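Shop tips: living with the new arms at the wrapping bench

Emdale put two arms on our wrapping bench in March and told us the bench would "run itself." It doesn't. I have worked there long enough to have seen a label machine, a tape machine and a talking scale all make the same promise, so I started keeping notes for the people on the bench. Dimas Hutapea asked me to type them up for the Skasov site too, where they get theirs next.

Cover the table. Brown paper off the big roll is fine. Pull it flat, tape the corners and cut it straight with a knife and a rule. A lifted edge is the thing that gets snagged. Change it at the end of the shift and save the clean pieces for void fill.

Buy plain cloths. We had a mixed bag of old T-shirts and towels for wiping down, and the arms made a mess of anything with a seam. Soft cloths in one solid color have given us less trouble. A box of 100 lasts us a good while if you wash them cold and skip the fabric softener, which leaves a film on plates and glazed ware.

Don't fold the cloths. I spent a week folding them into neat squares for the arm to pick up, which is a silly job for a grown adult and was never on anybody's job sheet. Drop them in a loose heap. If it can't manage a heap, that's for the supplier to sort out.

Check the cables before you switch on. Look for anything hanging low enough to catch a sleeve or a plate. Straps and ties work loose. Push on them with your thumb, with the power off.

Wipe the finger pads with a barely damp rag and let them dry. No spray cleaner, and please no WD-40 -- somebody did that on the late shift and we had slippery plates until noon.

Keep your own wrapping speed up. Nhi La can still wrap and box a dinner plate faster than the pair of them, and on the day the controller froze we shipped 488 boxes by hand. Had we let the skill go, we would have shipped none. Ask for an hour a week of hand work and get it in writing.

Write down the babysitting. The monthly sheet from the front office said 3621 items handled and had no column for the times one of us walked over, picked something up and pressed reset. I keep a pencil tally on the back of the pick list. It takes two seconds, and it was the only reason we kept 4 people on the bench when they wanted to go down to three.

Ask who gets the saved time. We were told the arms would take the dull part and leave us the interesting part. So far the interesting part is changing the paper. Maybe that gets better. I'd like to see it on a pay stub first.

Stay out of the reach area while they're moving, even if you're only grabbing a dropped cloth. Stop them, then reach. The stop button should be where your left hand can find it without looking, and it shouldn't have a coffee on it.
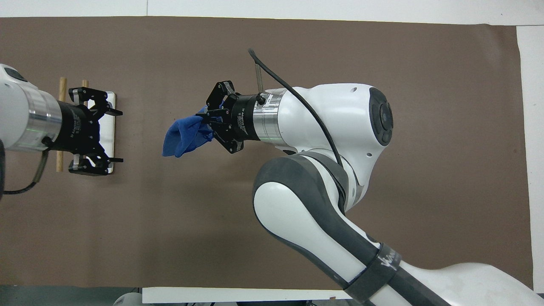

Dimas wrote back that the tally sheet is going up at Skasov before the arms are even bolted down, and that he would add one more tip: get the retraining hours agreed before the install date, as his crew was offered "on-the-job familiarization" and took it to mean nothing at all.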